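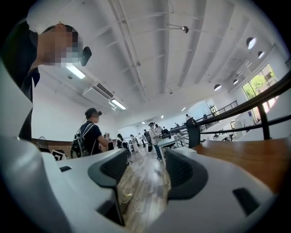

Qusai Atallah replied to my last post that nobody needs a wood floor in a shared workroom, and that carpet tile would have cost half as much and kept the noise down. Fair on the noise. Here is how we got to planks.

Filed under: Rooms & Fit-Outs
October, posted by the Lavby workroom account

1/ The old floor was carpet. Every chair left ruts in it, and small parts that got dropped stayed dropped. We pulled up 126 tiles and threw most of them out.

2/ Planks came from Sommont. Laying them took 6 evenings. The slow part was the strip along the counter, where the wall is out of true by nearly a finger's width.

3/ The wood paneling on the counter stayed. It was solid and we had no budget to replace it. We wiped it down with oil soap and left it.

4/ Tables are white, rectangular, and light enough for two people to move. People mostly stand at them, so chairs go by the counter when they aren't needed.

5/ Backpacks are still unsolved. People keep them on while they work. Hooks are the next job, probably on the wall by the raised part at the back.

6/ Noise: yes, it's louder. Felt pads on the chair legs helped some. A pack of 300 was more than we needed, so ask if you want a few.

7/ Qusai, the carpet quote was lower, but not by half. I'll post both numbers when I find the paper.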